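We use cookies to improve your experience on this archive. By continuing you accept our cookie policy. Accept | Manage settings

Re: draft 3 of the soft goods handling rules

On the draft, Ghislain MacPherson wrote:

> I think section 7 is nearly there. The Lacroix people are happy with
> it, and Tretalthorpe have said they'll adopt it as written. The core
> is simple: an episode is a success if every garment ends up on the
> hanger. Sites log 1000 episodes and report one percentage. I don't
> see what more a buyer needs. Can we close this in April?

Ghislain,

I'd sooner we didn't close it. I've read section 7 several times now and I still couldn't tell you what a site is supposed to write down.

Take "on the hanger." Is a sock held by a corner of the cuff on the hanger? What if it goes up and drops while the arms are busy with the next one? The draft doesn't say when you look. Two honest people could score the same run and come back with different answers, and both would be following the rules. At Tollulholm we had exactly that fight over the Prurard trials, and it cost us most of a spring.

Then the start state. "Garments placed on the work surface" covers a neat row and it covers a heap. I know which one I'd pick if I had a percentage to sell. Either the layout gets written into the rule or it gets recorded with every episode. I don't much care which.

Color order is missing too. If the task sheet says to pair them, then pairs should count. If it doesn't, say so, and stop people from claiming it afterward.

And please, a line on whether both grippers may carry at once. One site allows it, another doesn't, and then somebody puts the cycle times side by side in a slide deck.

Sock task, same table, for anyone who hasn't watched one of these:

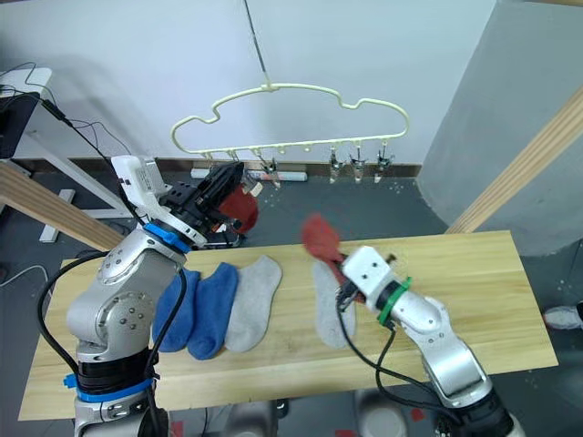
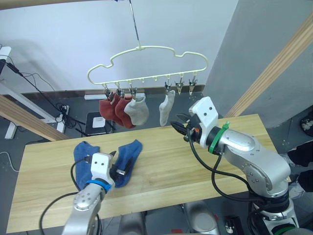
As for the single percentage, 1000 episodes or 2000, it makes no difference to me if the failures all go in one bucket. A missed grasp and a clip that won't hold are different problems with different fixes. Log them separately, with the time each one happened. I'd also want the person who resets the table to be someone other than the person who scores - the draft lets them be the same, and I can guess how that goes at the end of a long shift.

I'm not against having a rule. I'm against having this one with a version number on it. If Lacroix are happy, ask them to score 7 runs blind, have Tretalthorpe score the same 7, and post both sheets here. I'll read them the day they arrive.

Tonantzin Cuautle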